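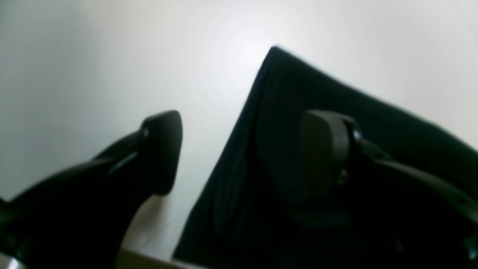
Kalleck is a two-arm robot for handling clothes, built in the shared workshop Plutska. The project began in September as a home build and moved to the workshop when the second arm was added. Its main task is folding T-shirts on a flat table.

Construction

Each arm carries a two-finger gripper with black fingertip pads. White plastic brackets hold a small green circuit board on each gripper. The arms hang over the far side of a white table, and their black wiring runs along the segments. The control program, named Fitano, sends new positions to both arms 100 times per second. All the parts together weigh 114 pounds, without the table. 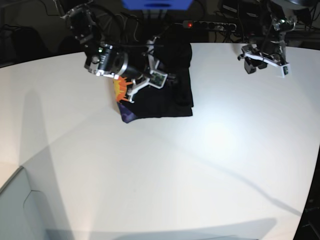 Folding method

The robot works with one garment at a time. One arm presses the cloth to the table while the other stays clear, and then the roles change. A full fold is divided into 4 stages, and the operator can stop the program after each of them.

Dark cloth is the most difficult material for the wrist cameras. On a black shirt the folds show only as faint gray lines, so the builders prefer shirts with a bright print — an orange graphic is easy to follow.
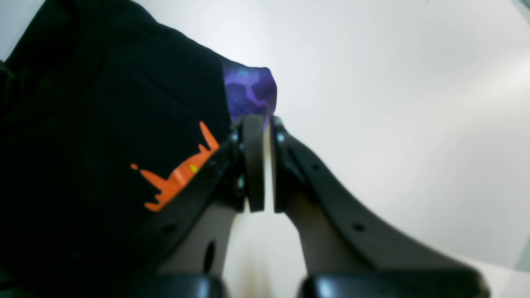

The same print helps to find which side of the shirt is up, but it gives no help when the cloth is turned over. For this case Fitano uses only the outline of the garment against the white table.

Known problems

Loose cloth can fall over the gripper and hide the fingers from the wrist camera. The builders' log, kept in the Yazdani format, lists 542 attempts up to Apr 9, 2022, and covered fingers are the most common note in it.
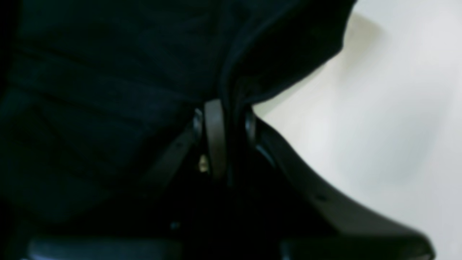 Dark fabric draped over the gripper, wrist camera view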